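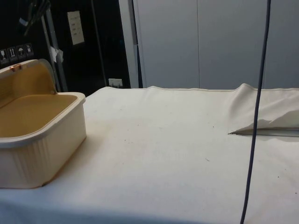 Eliécer Muñoz asked that the minutes of the last meeting be corrected before anything else was taken. They had recorded the gripper offset as reset, when it had only been read out and noted. The correction was agreed, and the minutes were otherwise accepted.

Durkcombe Handling Lab
Cell 2 maintenance and setup meeting, Wednesday, 2:00 p.m.

Present: Spyros Pavlović (chair), Jae-hoon Do (minutes), Eliécer Muñoz, Brayan Quintero
By phone: Percy Valderrama

1. Actions carried over

Replacement fuse for the cell power supply: received and in the drawer. Closed.

Gripper offset: still open, see item 3.

Paper copy of the start-up sheet: the one in the binder is two revisions behind the one on the server. Jae-hoon Do to print the current one and throw out the old one. Brayan Quintero asked that the revision letter go in the footer as well as on the cover, as the cover page comes loose.

2. Table covering

The cloth is to stay for this series of lid tasks. The alternative, a rubber mat from Clisska, was tried on the bench and marks light-colored objects when they are dragged. The sample is to go back.

Brayan Quintero reported that the cloth moves during long sessions when the arm pushes an object sideways. Tape on the underside holds for part of a shift and then lets go. Clamps at the rear edge were discussed. They would sit inside the area the tool passes through on its way to home, so either the home path or the clamp position has to change. Agreed to try low-profile clamps at the side edges first and leave the home path alone.

Folds at the back of the table are to be checked before each session. Where the covering is doubled over, its surface sits higher than the table height stored in the program, and any move that relies on the stored height should not be run there until the cloth is pulled flat.

Crumbs and lint: the cloth is to be shaken out or brushed at the end of the day. A lint roller is to be kept at the operator station. The vacuum is not to be used with the arm powered.

A second cloth of the same size is to be bought so that one can be washed. Eliécer Muñoz to order.

3. Gripper

The parallel gripper closes fully but reports a gap at the end of travel. Eliécer Muñoz has read the offset on 5 starts and got the same value each time, which points to the stored zero and away from the fingers. The fingers were inspected and show wear at the tips only.

The reset is to be done in this order:

Remove the object from the table and clear the cloth.
Move the arm to the service position.
Power the gripper off at the cell panel, wait, and power it on.
Run the zero routine with the fingers free.
Record the old and new values in the cell log.
Close on the gauge block and compare.

If the gauge block reading is still out, the fingers come off and the mounting faces are cleaned before the routine is repeated. Finger screws are to be replaced, not reused, when they come out. There are 16 in stock. 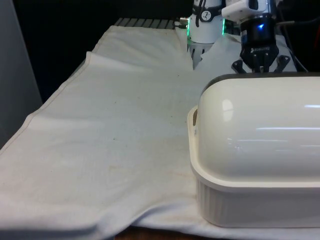
Percy Valderrama objected that the gauge block check proves very little if it is done only with the gripper pointing straight down. He wants it repeated with the wrist tilted to the angle used for lids, with both readings logged. Spyros Pavlović pointed out that this adds a tool change of position and a second clearance check to a job that is already done at the end of the day. After discussion the tilted check was accepted for resets only, and the weekly check stays as it is.

4. Clearance of the pronged tool

With the parallel gripper brought in low over a lid, the pronged tool on the same arm also comes down toward the table. Brayan Quintero has gone through the lid program and found that the collision model has the prongs at their old length. The model is to be updated before any new lid positions are taught.

Until then:

Objects with lids are to be placed so that the prongs come down over open, flat cloth.
Approach moves are to be run at reduced speed with a hand on the stop.
No one is to override a contact stop to finish a cycle. Log it and back out by hand.

Percy Valderrama asked whether the prongs could simply be taken off for lid work. Eliécer Muñoz said they could, but the payload setting would need changing each time, and the last time the setting was missed the arm drifted when released for hand guiding. Left on for now. To be raised again once the model is corrected.

5. Cables

The cable run was last dressed when the arm was mounted. Several ties have been cut since then and not replaced. Bramska quoted for a full dress pack, and the price was considered too high for a cell that may be moved. Hook-and-loop straps will be used at the existing points, with enough slack left for the wrist to reach its limits in both directions.

Cables that hang free over the table are to be secured out of the working area before the arm is enabled. This goes on the start-up sheet as its own line with a check box. Jae-hoon Do to add it to the revision being printed under item 1.

Connectors at the wrist: hand tight, then checked by a light pull on the body of the connector. Pulling on the cable is how the previous one was damaged.

6. Objects for lid tasks

Storage box with hinged lid, and lidded dish, both stay on the list. The dish is to be lifted onto the table by hand with the arm disabled. A cracked or chipped piece is to be withdrawn the same day.

Benavides has offered further containers with stiffer hinges. Spyros Pavlović will accept them on condition that they are measured and entered in the object sheet before they are put in the cell. Lid opening force is to be measured with the hand scale, 5 pulls per object, highest value recorded.

7. Actions

Eliécer Muñoz: gripper reset with both gauge block readings; second cloth.
Brayan Quintero: side clamps; collision model, prong length; return of the Clisska sample.
Jae-hoon Do: start-up sheet, printed, with cable line and revision in the footer.
Percy Valderrama: written method for the tilted check, one page.
Spyros Pavlović: reply to Benavides; decline the Bramska quote.

8. Any other business

The key to the cell panel was left in the lock over the weekend. It goes back on the hook by the operator station.

Next meeting after the gripper reset is logged, same room. Closed at 3:10 p.m.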